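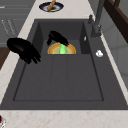 Sink task in the Lomness kitchen simulation, with the black gripper above the green object on the plate.

Which grippers does the Brotstead comparison cover?
The Hollenstein and the Jirnstead. Both run on the same controller at the same gains, so differences in the results come from the hand model.

How many trials does each one get?
80 per gripper, split evenly over four start poses. Runs that abort on a joint limit are logged as failures and are not repeated.

What counts as a successful grasp?
The object must clear the sink rim and stay in the fingers for 20 control steps. Touching the faucet ends the trial.

Can I use my own camera pose?
Yes – set it in the task file before loading. Check the pitch first. Aimed too high, the view holds little more than the window and the tip of the faucet, and the pose estimator has no object to work on.
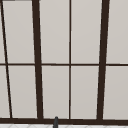 Do simulated scores carry over to hardware?
Only the ranking is meant to. Contact friction is a fixed value in this release; per-surface values are planned for April.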